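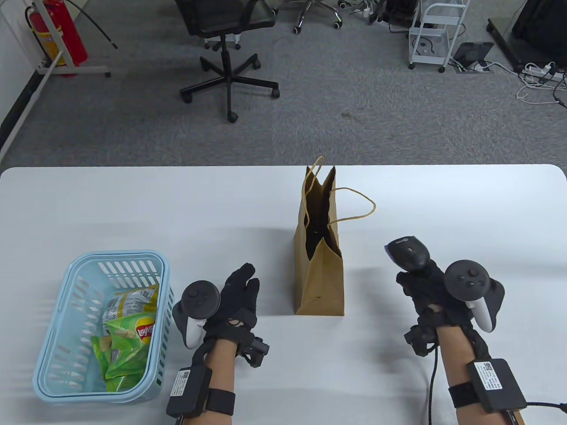 Snack bags in the blue basket, paper bag alongside.

Search this forum Enter keywords Go

Paper carrier bags at the Comton office: proposed change to the supply arrangement

FacilitiesDesk_Comton
Jul 22, 2025
Members are asked to comment on the following proposal. The Comton office at present obtains kraft paper bags from Nultance for use at the refreshment counter. Stock held at the last check stood at 2,041 bags. It is proposed that no further order be placed once this stock is used, and that staff be asked to bring their own bags or to carry items by hand. Comments will be considered before the supply agreement is renewed in March.

north_stairwell
I do not support the proposal as written. The counter serves visitors as well as staff, and a visitor cannot reasonably be expected to arrive with a bag. The bags are also used for the post round when the canvas sacks are away for cleaning. The notice makes no mention of this.

ledgerline
The post round should not be drawing on catering stock in any case. The cost is charged to the wrong budget. I raised the matter when the agreement with Nultance was first signed and received no reply. I support the proposal.

north_stairwell
With respect, the question of which budget is charged is separate from whether bags should be available. The post team has two canvas sacks. When both are out, parcels must be carried in something.

Fakach_site_rep
The Fakach site stopped supplying bags last year. The change was accepted for the most part, although there were complaints from those who buy lunch for a whole team. We now keep a small number behind the counter, to be given out on request. Colleagues at Comton may wish to adopt the same practice.

quillandtray
May I ask whether the bags at Fakach were of the handled type? Those without handles tear at the top once they have been opened and folded a few times, and people then take a second one. A stronger bag might reduce use without any need to withdraw the supply.

Fakach_site_rep
They were without handles. We obtained a price from Sotiropoulos for the handled type and found it too high for the quantity we required.

ledgerline
A dearer bag is not a saving. The office should either stop supplying them or make a charge.

quillandtray
I would dispute that. If one bag lasts a fortnight, the price of each matters a good deal less. I have used the same one since the start of the month.

FacilitiesDesk_Comton
The comments above are noted. The use of bags for the post round was not known to this desk and will be taken up with the post team. The proposal will be amended to allow bags to be issued to visitors on request. A price for handled bags will be sought from both Nultance and Sotiropoulos.

north_stairwell
Thank you. Please confirm whether the post team may continue to draw on the present stock in the meantime.

FacilitiesDesk_Comton
They may, provided that each withdrawal is entered on the sheet at the counter.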